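May 14, 2025

Up at 5 again, couldn't sleep. Feet still hurt from yesterday. Coffee, half a bagel, out the door before the bus people.

Getting serious about the half marathon now. Signed up in a weak moment and told my sister, so there's no getting out of it. It's in November. Feels like forever and then I look at the plan on the fridge and it doesn't. Ran the long way, past the Clarnance building and down to the river path. 4 miles. Slow. A goose would not move. I went around.
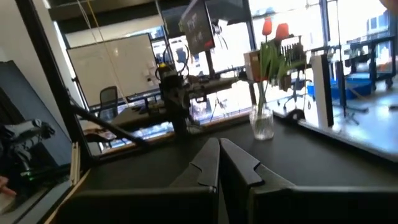 Tulips, still going. Orange ones by the window.

Left knee OK until the hill, then grumpy. Iced it at lunch with frozen peas, wich I then forgot on the counter. So peas for dinner, I guess. Peas for dinner tomorrow too.

Jummai Danladi says my shoes are the problem. She's done 18 of these races so I'm inclined to listen. She swears by Temitz, the wide ones. I've been in the same Zukitz pair since before I moved here and the heel is basically gone. Looked up the price. Closed the laptop. Opened it again. 100 dollars even, on sale, plus shipping. Will think about it till payday.

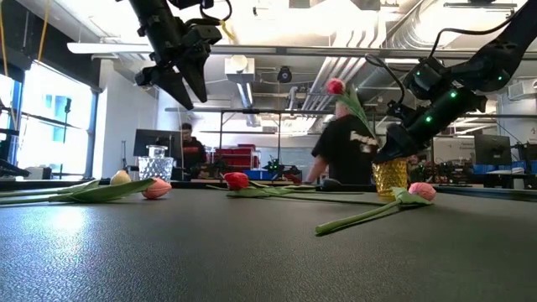
2 min read

Work was work. Two meetings that could of been one. Ate at my desk, answered the dentist, moved the dentist. Need to call Mom back, she left a message about the couch, she wants me to take it and I have no place to put a couch.

Stretched after dinner, mostly lying on the rug. The plan says rest tomorrow, then an easy one Friday, then the long one on the weekend. Read it over twice looking for a mistake in my favor.

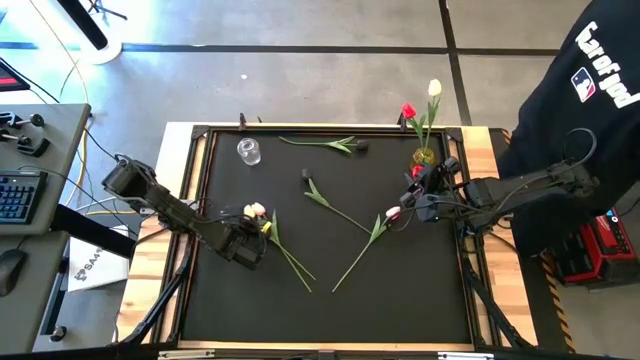 Do I need to run the whole distance before race day?
Most beginner plans stop a couple of miles short, and mine does too. Jummai says the crowd gets you through the end.

Copied that out so I quit asking her. She's answered it by text three times now.

Other things. Laundry (did not do). Ríos on the corner has the good bread back, got the last seeded loaf, ate the end of it walking home. Library books due. Sock drawer is a disgrace, need actual running socks, the cotton ones gave me a blister the size of a dime.

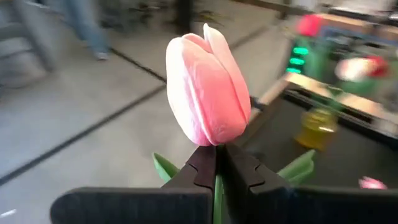 And if the blister is bad by Friday I'll swap the run for the bike and not feel guilty about it. Around 40 minutes, flat route, no hill. Knee will like that anyway. Must remember to pump up the back tire, and find the pump, last seen under the sink.

OK. Eyes closing. Alarm off for once. Call Mom.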